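Open Day at the Vernine Legal Help Center
Sunday, May 10, 2026

The Vernine center has been telling people for months that it has fixed the problem of tenants showing up to eviction court with no lawyer. I have heard that before, from other cities and other centers, so I took the bus out to the open day to see what they meant by fixed.

Vernine is on the second floor of the old Skidport building, over a tire shop. There are two interview rooms, a waiting area and a long back office where most of the talking was done. The welcome speech ran well past its slot. We were told the center is "demand-led," a phrase I wrote down and still can't explain. As far as I could tell, it means that people call and some of them get an appointment. 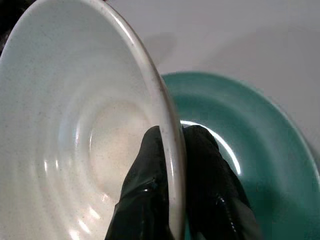
The number they like best is 30. That is how many minutes a new client gets with a lawyer, free, no income test. It sounds generous until you ask what happens in minute 31. If the case needs more work, the client goes through the income test after all, and if they pass, they join a waiting list. The list stood at 18 days that weekend. An eviction hearing in this county can come up sooner than that. I asked whether urgent cases jump the line. Yes, I was told, where capacity allows. I asked how often capacity allows and was offered a leaflet.

The intake software

A good part of the morning went to Bukis, the intake program the center switched on last August. A caller answers a set of questions by phone or online, and Bukis sorts them into one of 8 categories before any human reads a word. The demo was smooth, as demos are. The made-up tenant had one problem, spelled everything right and had her lease handy.

I asked to see what happens if a person has a rent problem, a benefits problem and a custody problem all at once, which describes most of the people I ever met in a legal aid waiting room. The program asked the user to "select the main issue." I think that is a bad question to put to someone in trouble. The staff member at the keyboard didn't argue much. She said they go back and fix the category by hand when they catch it. She couldn't say how many they don't catch.

To be fair, the old system was a voicemail box that filled up by ten in the morning. Bukis at least sends a reply. Whether a reply counts as help is something the center's annual report treats as settled, and I don't.

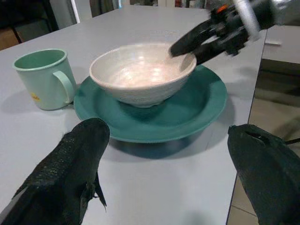
The Kļaviņa room

After lunch we saw the part I had the most doubts about and ended up liking the most. The Kļaviņa room is a plain interview room set aside for the court-day service. Two lawyers sit there on hearing mornings and take people straight from the courthouse across the street, without an appointment and without Bukis. They read the papers, they walk over, they stand up and ask for more time. It is old-fashioned work and it can be seen to happen.

It is also the cheapest thing in the building and the one with the shakiest money. The grant covers 2 hearing mornings a week and runs out in the fall. The software contract is longer. I asked why the order wasn't reversed and heard that funders prefer projects that scale.

Would I send someone there? On a hearing morning, yes, and I'd tell them to get there before the doors open. On any other day I'd tell them to call, ask for a date, and call again the next day to make sure the file landed in the right category. The next open day hasn't been set. The leaflet, when I read it on the bus home, gave the opening hours and the old phone number.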